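4. Setting up the board

Florkwood board kit, set-up guide. Revised April 4, 2011 (A. Lumanlan)

Read section 3 first if you have the older Billmont plates, they fit differently.
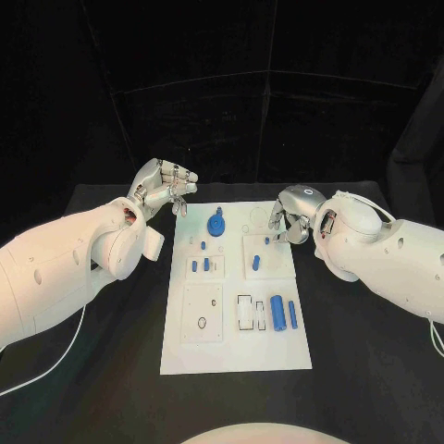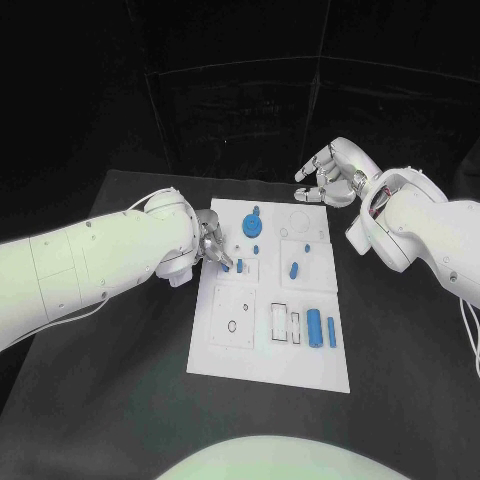
Fig. 4a and 4b. Board on the dark table, blue parts on it, work under way.

1. Clear the table. Dark cover or dark top, either will do, white board shows up well on both.

2. Lay the board flat, portrait way round. Printed outlines face up.

3. Round blue part first, the one with the short peg on top. Goes near the far end. Press down till it sits level.

4. Small blue pegs next. Upright, one at a time. Hold low, close to the board, or they tip.

NOTE: the printed rings are guides only. Nothing clips in to them.

5. Check each plate for rock. If it rocks, lift it out, wipe underneath, put back.

CAUTION: do not force a peg. A tight one wants turning a little, not pushing. Broken pegs are not covered.

6. Run a finger round the edge of the board. Any grit, start agian from 2.

Spare pegs: order no. 589, from Brundholm. Whole board is 1,063. Old number 600 no longer in use, plese don't quote it.

Queries on plates to Kyung-tae Ok at Galang.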